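Jovavwood opens its second shop, and this one pays people

9 Sep 2024

I've been writing about the Jovavwood people for a while now, mostly because I live five minutes from their first workshop and they keep leaving the door open, and the smell of cut pine gets me every single time. So you can imagine how pleased I was to walk over to Rondberg last week and find a second door open, with a second pile of pallets outside it!

If you missed the earlier posts, Jovavwood is a nonprofit that takes in old shipping pallets and scrap lumber from building sites, and turns them into planters, shelves and those chunky garden benches you've probably sat on outside the library. The people who do the work are folks who've been out of a job for a long stretch. Up to now most of them have been trainees on a small weekly stipend. The new Rondberg shop is set up differently. Everybody on the floor is on the payroll from day one, at the same hourly rate, with sick days.

They're starting with 20 jobs. The contracts run for two years, and the plan is that by the end of that time a fair number of people will have moved on to regular employers and their spots will go to somebody new. I asked what happens to anyone who hasn't found something by then, and the answer was that they'd look at it case by case. I'd like to see that written down somewhere, and I said so. (They were nice about it.) 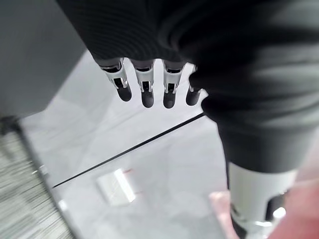
Money, then. The Braltow Community Fund is covering the rent and the equipment for the first year, and wages are supposed to come mainly out of sales. That's a big ask for a shop that sells benches. What makes it look doable is the contract with Van Hecke, the moving company out on the ring road, which has agreed to buy its crates from Rondberg. The first order is for 1114 crates, to be delivered in batches through the winter. I got to see one of the finished ones and tried to lift it, and I can report that it's a very solid crate.

What I like here is that the crates are boring. I mean that as praise! A lot of the social enterprises I've visited over the years were built around some lovely product that people bought once, at a holiday market, to be kind. Then January came along. A moving company needs crates in January, and it needs them again in May when the old ones get banged up, and it doesn't much care whether there's a nice story on the tag.

There are things I'm less sure about. One big customer is great until that customer changes its mind, and when I asked who else was on the list I heard the names of two garden centers and a "maybe." The bus to Rondberg also stops running pretty early in the evening, so the late shift is going to be hard for anyone without a car. The shop says it's talking to the city about adding a run. I've heard that one before in Braltow, and we waited three winters for it, so I'll believe it when I'm sitting on the bus.

I also asked about childcare, because it comes up every time I talk to people who are trying to get back into work. There's nothing on site. What they do have is a morning shift that starts after school drop-off and ends before pickup, and it filled up faster than any of the others. I'd guess they could fill it twice over.
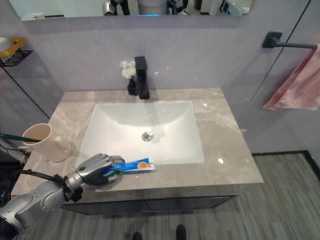 Toothpaste at the edge of the sink.

Anyway, back to the practical stuff, since a few of you have already written to ask. You don't need any woodworking experience to apply. You do need to have been out of work for a year or more, and you need to live in Rondberg or Braltow. There's a short trial before you sign anything, and the trial days are paid too. Applications are on paper, at the front desk, and if filling out forms isn't your thing they'll sit down and do it with you. I watched that happen while I was waiting, and it took less time than my coffee.

The shop side is open to everybody. They've got planters in two sizes, a potting table I'm trying very hard not to buy, and a bin of offcuts by the door for 5 dollars a bag, which is a good deal if you have a wood stove or a kid with a glue gun. Cash or card, and bring your own bag if you can because they were running low.

The official opening is later in September, with coffee and a tour of the saw room. I'll be there, and I'm going to ask about the bus again.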